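Search this site Enter keywords Go

The Case for the Short Counter
Drallow Kitchen Notes, April

Print this page | E-mail this page

Most advice on small kitchens starts with storage. I think it should start with cord length. A toaster goes where its cord allows, and every other item on the surface is then placed around it. Planners draw the appliances first and the outlets last, and the result is a work area crossed by cables.
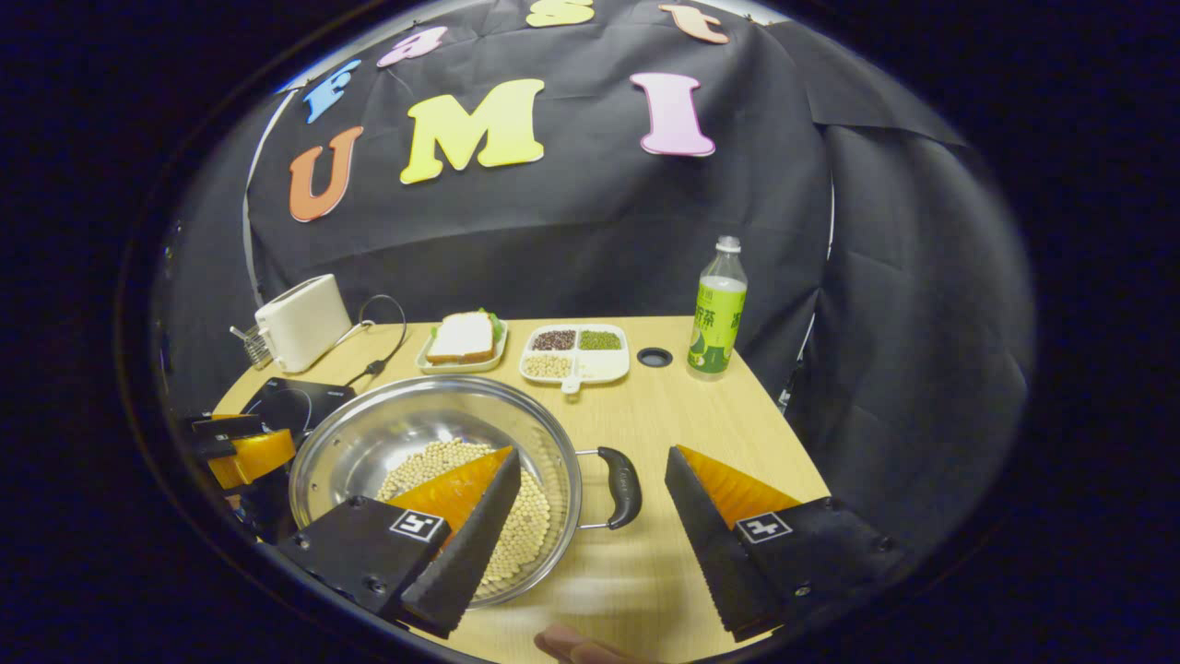
Cable routing deserves the same attention as shelf depth. My own rule is 3 inches of clear surface between any cord and any heat source. A toaster cord that loops down across the tabletop toward the front, on the same table as an induction cooktop and a steel pot, uses up working space that no floor plan records. A grommet hole helps only if the cord goes through it. I measured my counter in the Foulkes apartment at 32 inches of usable width, and a rerouted cord gave back more of it than a new shelf did.

The second fault is the single-use container. Dry beans kept in separate jars take up a row each. A divided tray holds several kinds in one footprint, and the cook can see what is left without lifting a lid. Its weakness is that it is open, so it suits the day's portions and is poor for long storage.

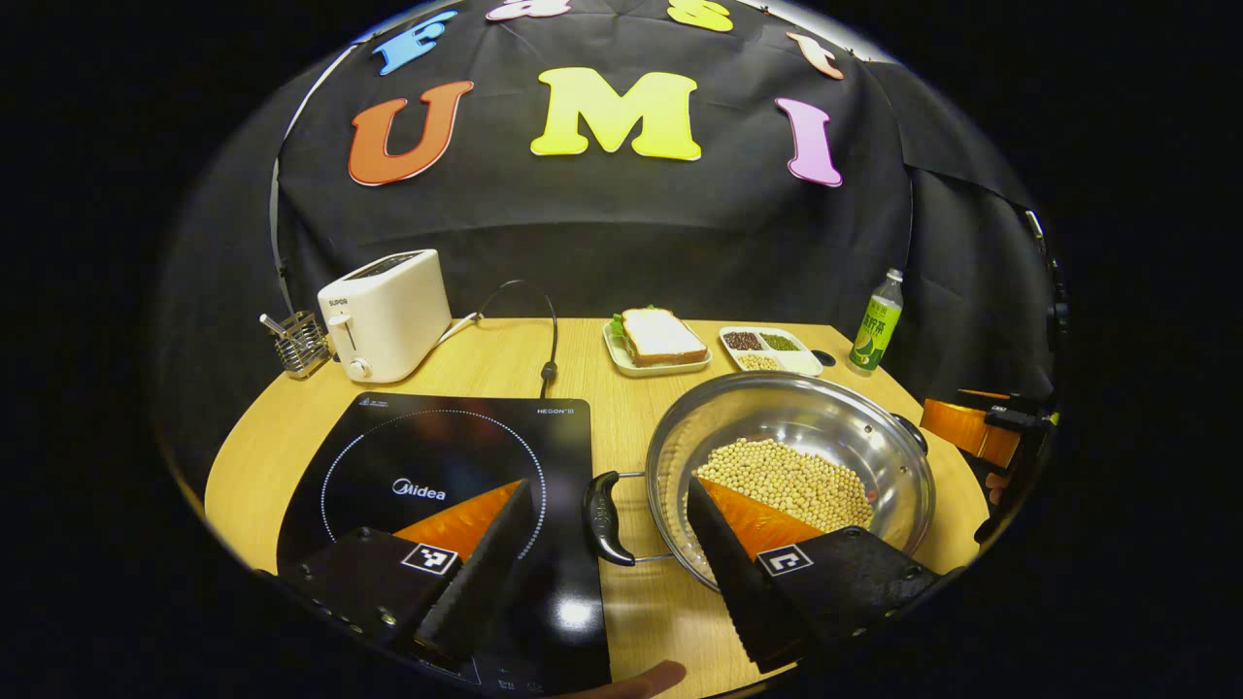 The objection I hear most is that open trays and standing appliances look untidy. That is a matter of taste - mine is for reach. A toaster used every morning should stay out. A waffle iron used in December should not.

Print this page | E-mail this page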